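Reading time: 6 minutes

Notes for session 11: frames, grasp planning, and why your hand closes on air

Okay, last session we got as far as "the camera sees a box, the arm goes to the box," and a bunch of you wrote to me afterward saying the arm goes next to the box. Good! That means your code runs. Today we fix the next-to part, and most of it comes down to keeping track of which coordinate frame you're in.

Quick recap of the setup. We're using the Brerkico stack for control and Raju for perception. Raju hands you a pose, Brerkico wants a pose, and it's very tempting to plug one straight into the other (I did that my first time and drove a palm into a tabletop). The pose from Raju is in the camera's frame. Brerkico expects the robot's base frame. If the camera is on the wrist, the transform between the two changes every time the arm moves, so you need the one from the moment the image was taken. Look it up by timestamp.

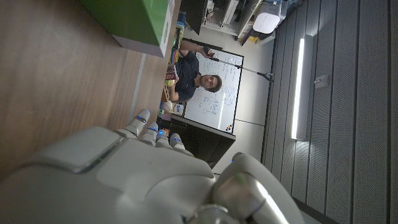 Topic: Perception

A wrist view is a rough deal for a detector. The hand eats up a big piece of the image, fingers and thumb and all, and the table can come in sideways depending on how the forearm is rolled. The green box is only partly in view, off near a corner of the table, and meanwhile there's a person, a whiteboard full of writing and a row of colorful stuff on the desk, all of it much more interesting to a network than one plain box.

So before you run detection, do these two things.

First, mask out the hand. You know the joint angles, so you know where the fingers are. Project the hand model into the image, grow the mask by a few pixels and throw those pixels away. Skip this and your point cloud will include your own thumb, and the planner will very politely refuse to move because it thinks it's already in collision.

Second, crop by the table plane. Fit a plane, keep the points just above it and inside the table's edges, drop everything else. That gets rid of the background in one shot, people included. (For grasp detection only, please! The safety layer still gets the full cloud, uncropped, always.)

When the box is partly out of view, Raju will still give you a pose, and it'll look fine. Check the confidence, and check how much of the box outline touches the image border. If a lot of it does, don't grasp. Move the wrist and look again, or ask the head camera.
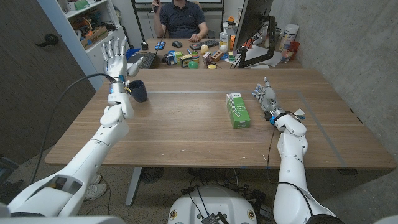

Topic: Planning with two hands

The head camera is where I'd start for this task. You get the whole box, standing up in the middle of the table, plus both hands and the mug over by the left one. That mug matters more than you'd think. If you plan only for the right arm and treat the left as furniture, fine, but as soon as the left hand has to come in and help, the mug is right there next to it and has to be in your collision scene too.

The order I use, and the one I'd like in your writeup:

1. Get the box pose from the head camera, moved into the base frame.
2. Add the table, the mug and the other arm as obstacles. The arm's own cables aren't in the model, so leave extra padding at the wrists.
3. Pick a hand. Closest to the box usually wins, unless the elbow ends up somewhere silly.
4. Plan to a pre-grasp pose a little short of the box, then stop.
5. Take a fresh wrist image, correct the pose, and go in slowly.

Step 4 is the one people skip. Please don't skip it. A tall box tips easily, and a small error in your camera calibration is enough to bump it with a fingertip before the hand is open around it.

On numbers: cap the planner at 500 samples while you're debugging so failures come back quickly, then raise it to 1,000 for your real runs. Set the control loop timeout to 25 milliseconds. If you keep hitting it, look at your logging first, because printing every joint state to the terminal is slow and I've lost a whole afternoon to that.

For next time: run the five steps in the Domwood simulator with the mug moved to three different spots, and save the planned paths as well as the final poses. Upload everything through Trastico by 29 Aug 2026. If one run fails, leave it in and write a couple of sentences on which frame you think was wrong.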